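Visit to the Gullport paper mill, Etthorpe

The visitor entrance is on the river side, and the sign for it faces the wrong way if you come from the station. We signed in at 9:15, were issued ear protection and shoe covers, and were taken to the stock preparation floor by Liliana Fontana, the shift engineer.

Gullport makes uncoated writing and copy paper on two machines. Only machine 2 was running. Machine 1 had been down since the previous evening for a wire change, so the group could stand beside the forming section with the guards off and see the drainage elements, normally hidden.

Pulp arrives in bales and is slushed in a vertical pulper. Consistency is held at 4 percent through refining and then brought well under 1 percent at the headbox. Fontana spent a long time on refiner plate wear. The mill used to change plates on a fixed schedule and now changes them on freeness readings taken every two hours, which has stretched the interval between changes. She didn't have the cost figures with her.

The dry end is hot and hard to talk in. Machine 2 has 42 drying cylinders in its main section, followed by a size press and a shorter after-dryer. Surface starch goes on at the size press. Moisture is scanned across the full web, and the profile was on a screen by the operator's desk: flat in the middle, with a wet streak near the drive side that the crew was working on while we watched. The reel was turning up at 522 meters per minute, slow for the grade, on account of that streak.

Finishing was the part I had come for. Parent reels are slit and rewound, then sheeted on a Reuter cutter with a reject gate ahead of the stacker. Tormod Öberg runs the test room next door. He keeps sheets from each reel at 50 percent relative humidity and checks caliper, brightness, opacity and curl. His main complaint is shade. Two lots can both be inside the brightness tolerance and still look different side by side, and customers notice it most where something white is laid over the sheet, such as labels or correction tape.
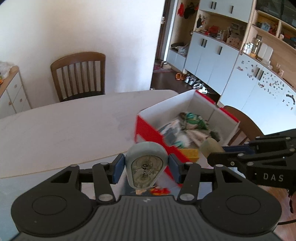 The shade limits are being rewritten with Kotmont, the mill's dye supplier, and the new ones should be in force by June. Öberg gave us two unmarked sheets from different lots to take home. I can tell them apart in daylight but not under my desk lamp.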